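Filed under: Notebook / Home & Odd Jobs

November, early evening

Cleared the timber surface and the curtained corner today, going through the small goods first and leaving the dirty work for last. Started at 8, with a break for soup. Terkside has been a dumping ground since the move from Solidville and I wanted it finished before Adelmo Negri brings his shelving over.

First sort was flat items. My rule is the same as last time: anything thin and stiff goes in the shallow drawer, standing on its long edge, so the tops can be read without lifting the stack. Lying flat they creep under each other and I buy duplicates. The drawer is 145 mm deep inside, which leaves enough clearance for a divider if I ever cut one.

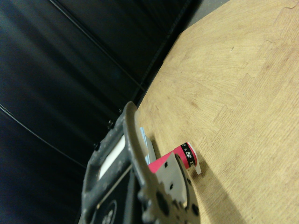 Thin light blue piece, on edge.

Drawer now closes without force. The runner on the left still binds over the last part of its travel. Candle wax helped for a week in the old place, so I'll try that again before taking the screws out.

Next, the racquet gear. I have put off regripping both racquets for months. The procedure I wrote on the inside of the cupboard door still stands: old grip off, handle wiped down, start at the butt cap, overlap constant, finish with tape. The backing film has to come away gradually as the wrap goes on. Pull it all at once and the tacky side picks up every bit of fluff in the room. Colour makes no difference to performance, but red shows grime later than white does, and I have stopped pretending I don't care about that.

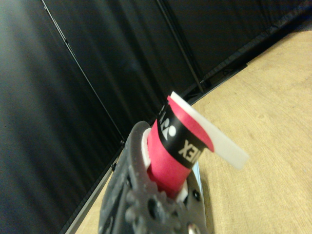
Red roll, YONEX band, white film standing out at the top.

Did not regrip anything tonight. The racquets are in the car, and the car is at Negri's. Put the job on the list for the next dry evening.

Last was the floor. Litter first, bin second, sweep third - in that order, as scooping always throws a bit over the rim and there is no point sweeping twice. Uvinell sells the granular stuff in the larger bag for less per kilo, but I can't lift it past the second stair. Depth matters more than brand: too shallow and it sets hard on the base, too deep and she digs it over the side. The scoop stays with the box so I don't have to go looking for it at 9 at night.

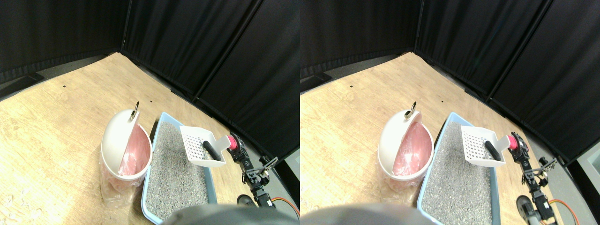
Still to do

Wax the drawer runner. Ring Adelmo about the shelf brackets and ask whether the 450 mm ones are steel or alloy. Get the racquets out of the car. Bin liners are nearly out, so add those to the Uvinell order, and ask if they will carry the litter up.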